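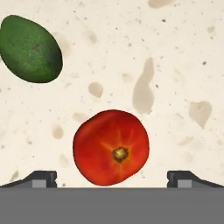
Kitchen arm cell, simulated run: pre-task safety checklist
Site: Comthorpe
Checked by: Siham Haddadin
Date: 4 July 2026

I've put my comments under each item as usual, so bear with the rambling!

1. Fingers fully open before the approach
OK. Plenty of clearance either side of the tomato. I do like the palm kept back a touch more on soft produce, so Karim, have a look at the approach distance please.

2. Speed limit loaded
OK. The Pindell profile was still in there from June when I opened the file – swapped it for ours and saved it. Check this one every time, even if you were the last person in.

3. Flat items held clear of the worktop and of anything standing on it
OK, with a comment. The rules say keep flat things low and I'm all for that, but a tilted board has a low edge, and the low edge is where you measure from. Munther measures from the middle (we've had this chat).
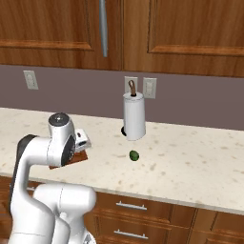
Item 3: board in the gripper, lower edge just above the worktop.

4. Stop command tested from both desks
OK at mine. Lina's took 2 goes, so I've marked it as a fail until someone looks at the Jerkar button box.

5. No reaching over produce with a load in the hand
OK. If the hand is empty then passing over is allowed, but go slowly and keep the fingers above the tallest item on that stretch of counter. 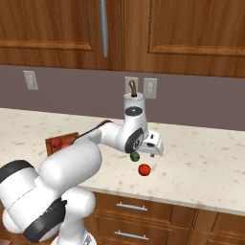
Item 5: empty gripper over the counter, small green and red items below.

6. Log saved with the run
Not done! Graciela has the folder open on her machine, will chase.

Result: 4 passed, item 4 and item 6 still open. Please don't start the next batch until I've signed both off.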